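Sock folding notebook, Stiletdale workroom
October, started 8:15 a.m.

Pale socks today, and I'm so glad we finally got to them! The dark ones from the Britus bag were fine for practice, but it was hard to see where the heel sat. On the light wood top the cream ones are still pretty soft on the eye, so I went slowly and looked for the ribbing first.

Lay one flat, toe to the left, and smooth it before doing anything else.

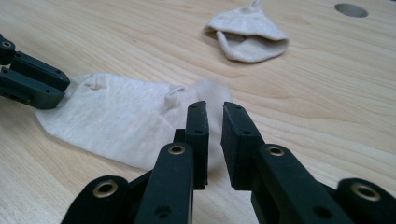
Still using the three-part order from the Bellamy sheet: flatten, match, tuck. I tried matching before flattening on the first few pairs and it made a mess of the heels, so flatten stays first. 21 pairs on the list for this morning, all ankle length, all from the same Odetard pack.

Things to keep doing:

1. Clear the table between pairs. One stray sock and I start matching the wrong ones.

2. Bring both hands in low and level from the near edge. This felt awkward last month and now it feels great – much less dragging. 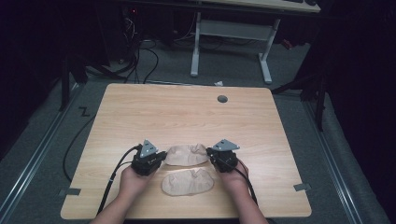
3. Pinch the cuff from both sides before tucking, and leave the toe alone until the very end.

The tuck is the fun part, and also where most of my redos come from. If the cuff is only half caught, the whole thing springs open when I let go. 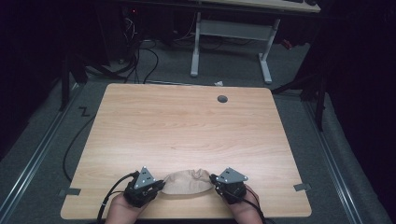
Tight bundles look neat but they take longer and they stretch the ribbing, so I'm leaning toward a looser finish for this pack. A soft, wrinkled mound pinched on both sides is plenty for me at that stage. The shaping can wait until it's going in the drawer. Want to try the same thing with the thicker winter pairs, which I suspect will need a wider pinch.

Separating a pair gets its own page soon. For now: hold one, leave the other flat, and go by the end.

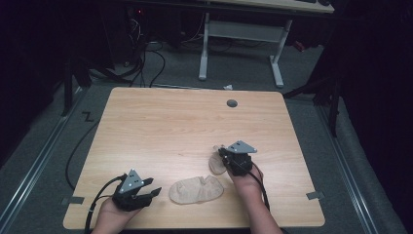 One sock pinched at the end on the right, the other flat in the middle.

Next up: the remaining 8 pairs, then the kids' sizes. Bring the bigger basket.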